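Ballast notebook, Friday, June

8:10. Skid powered up. Overnight log shows two dropouts on the upstream turbidity probe, both short, both recovered without anybody touching it. Swapped the connector anyway. Old one had green crud on pin 3. Bagged it, it's in the drawer with the others.

Retrofit model from the ship is finally in. Guido Cattaneo sent the point cloud last night, engine room port side only, the starboard half is "coming." Loaded in Tuvlow after a long wait. First thing I checked was the filter housing against the stringer at the forward end. On the yard drawing we had plenty of room. In the scan there is a cable tray nobody drew and it runs right through our pull space for the filter candle. So either the housing rotates or the tray moves. Tray won't move, I know that yard.

Rotated housing 90 in the model. Backflush line now comes out facing the bulkhead, needs one more elbow. Pressure drop goes up, havent worked out how much. Ask Guido if they can live with the flange on the inboard side.

9:45. Run 4 on the skid. Seawater mix from the big tank, dosed with the test dust. Differential across the filter climbed slower than run 3. Same dust batch, same pump setting, so I don't love it. Possible bypass at the lower O-ring. Opened it up, ring was seated but flat on one side. New ring from the Rumimetti kit (the black ones, the brown ones swell).

Run 5 after the ring change. Climb looks like run 2 again. Backflush kicked in where it should. Totalizer read 2,695 liters at shutdown, wrote it on the board too. Throw out run 4 for the report but keep the data, label it bad ring.

11:30. UV chamber. Lamp 2 takes forever to come up to intensity. Wiped the sensor window with citric, no change. Swapped lamps 2 and 3 and the slowness moved with the lamp, so it's the lamp or its sleeve and the driver is fine. Ordered one. Wong quoted next week, Justico can do sooner but wants paying up front. Went with Wong, we're not stuck, can run on the rest at reduced flow.

Do NOT run full flow till the lamp is in. Taped a note on the valve handle.

Sampling. Discharge samples pulled at start, middle, end of run 5. Into the cold box by noon. The small size class is the one that will hurt us if anything does. Count the end bottle first, the start one always has junk from the dead leg and everyone gets excited over it. Still need a proper drain on that dead leg, been saying so since the first skid.
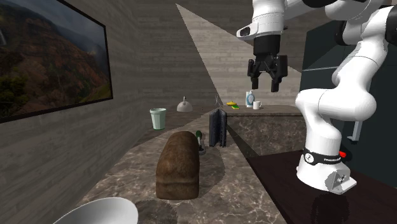

To do, and stuff I'll forget

Email Guido: cable tray, flange inboard, when is starboard scan coming. Also ask what they hang the hoist from, there's a padeye in the scan but no rating on any drawing.

Pressure drop calc with the extra elbow. If the pump margin gets silly go back to the angled housing, which was ugly but did fit.

Calibrate the upstream probe against the bench meter. It read high all last month and I've been subtracting in my head, bad habit.

Flush skid with fresh before leaving. Somebody left salt water standing in it last week and the check valve stuck half open. Took most of a morning to free.

O-rings: 4 left in the black kit. Reorder.

3:20. Guido called back. Inboard flange is OK with the chief. Starboard scan maybe Monday. Hoist, he doesn't know, will go look. He also says the crew wants the control box moved aft so they can read it from the ladder, which means longer sensor cables, and the turbidity ones are potted at the factory. Told him I'd check lengths. Measured ours, we'd be short. Junction box then, IP rated, needs class approval on the drawing. Add to list.

4:40. Skid flushed, drained, valve 5 left cracked open to dry out. Counts on the end bottle not finished, cold box is staying on over the weekend, dont unplug it.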